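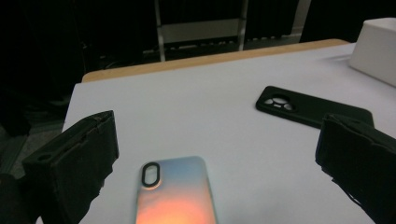 Rūta Navickas asks whether it matters which case you start with, if both phones end up bare anyway. It does, a little! Start with the stiffer case while your fingers are fresh, and leave the soft one for second.

Handout for Session 2, Cases, Trays and Small Parts
Indrek Luik, Gisstead evening course in phone care
2/19/19

Last time we cleaned screens, and I was delighted with how many of you stayed late to do your own. Tonight we move on to the case, the part of the phone people handle all day and hardly ever take off. Plenty of grime lives under there, and it's fun to find out how much.

Taking a case off

Lay the phone face down on a clean, light surface. Begin at a corner, never in the middle of a long side, and peel the lip back with your thumb. Soft cases roll off like a sock. Hard ones want a bit of flex at the camera corner first — go gently, that's the thinnest stretch of plastic on the whole thing. If it fights you, try the opposite corner.

Reading the cutouts

My favorite bit of the evening. A case with no phone in it tells you which model it was made for, if you look at the camera opening. Some are a single tall pill, others a wider rounded window. Hold two cases side by side and you'll never mix them up again. In January we had a box of 40 loose cases to match, and the class got through it in 18 minutes.

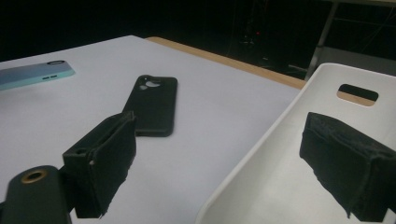

Fig. 1. Empty black case on the table, camera opening toward the back.

Washing

Lukewarm water, one drop of dish soap, an old soft toothbrush. Get into the button slots and along the inside lip, where lint packs down hard. Rinse, shake, and stand the case on its edge to dry (overnight if you can wait). A case that goes back on damp will leave marks.

Using the tray

Everything that belongs to one phone goes in one tray, and the tray stays on the right unless you're left-handed. Put things at the far end first and work toward yourself. You'll be amazed how much calmer the table feels!

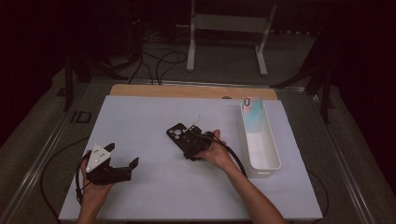 Fig. 2. Long white tray at the right of the board, with one item standing at the far end.

For next week: bring one old case and a toothbrush. Read the Venckus sheet on cleaning cloths, first page only.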